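About Irnora

We write software for robot arms. We don't build the arms, and we don't have a favorite brand. What we care about is the layer in between: the code that takes in what the cameras see, decides which hand should do what, and gets both hands there without knocking into each other. It's a great problem and we still get excited about it every morning!

Irnora started in June 2016 as a side project between two people who shared an office and a grudge against teach pendants. The first version of our planner could move one arm from A to B and took over 70 seconds to think about it. We were thrilled anyway. There are 16 of us now, a mix of controls people, perception people, one former piano tuner and a couple of folks who mostly keep the build system alive (thank you, build system people).

What we make

Vunix is our planner, and it's the piece most people know us for. Give it two arms, even two arms that have nothing in common, and it treats them as one body with one schedule. It knows that the left arm can wait while the right one finishes, or that both can go at once if there's room. Getting mismatched arms to share a clock was the hardest thing we've done. One controller wants new targets every few milliseconds, the other buffers them and gets upset if you send too many, and Vunix sits in the middle keeping everybody happy.

Pongsiri is the perception side. It works out where things are and which way up they are, and it passes along how sure it is, so the planner can slow down or take another look. We've put a lot of time into thin, open shapes like racks, grilles and wire baskets. Depth sensors tend to see straight through the gaps, and a planner that believes them will happily try to drive a finger through a bar. Kitchen stuff is wonderful for this. If you can plan around a dish rack, a parts bin feels like a vacation.
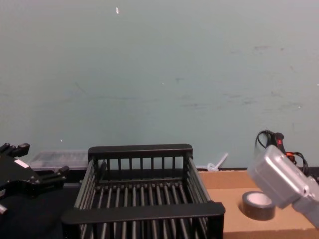

Two different grippers, one dish rack and a roll of tape at the bench.

Lunari is the newest member of the family and the one we use most ourselves. It records everything a run produces (joint positions, camera streams, planner decisions, the reasons a path was thrown out) and lets you scrub back and forth through it on one timeline. Before Lunari, finding out why an arm hesitated meant three terminals and a spreadsheet. Now you drag a slider, and there's the moment the planner changed its mind.

How we work

Every change to Vunix goes through 94 recorded tasks in simulation before it gets near a real arm, and then it goes to the bench. We love simulation, but contact is messy and cables have opinions, so bench time is on the calendar for everyone, including the people who'd prefer to stay in the editor. Jolien Brouwer, who leads planning, still takes her turn and usually leaves with a longer bug list than anyone else.

We keep our tools small. Each one runs without the others, reads plain config files and tells you in normal words what went wrong. If an error message makes you open the source code, please send it to us and we'll fix it.

Working with us

Most of our users are small labs and shops with one or two cells and no full-time robotics team. If that's you, write to us! Tell us which arms you have and what you're trying to pick up. A person on the team reads every message, and we like the odd ones best. We also host students each June for a summer project, with their own bench slot and a real piece of the code to look after.

Page updated Dec 1, 2022

100 shares | 16 comments

Recent posts
Planning for two arms that run at different rates
Lunari: export to plain CSV is back
Why thin rods are hard for depth cameras
Notes from our summer students

Get our newsletter. New releases and bench notes, sent when we have some. Unsubscribe at any time.

This site uses cookies to remember your settings and count visits. Accept | Manage cookies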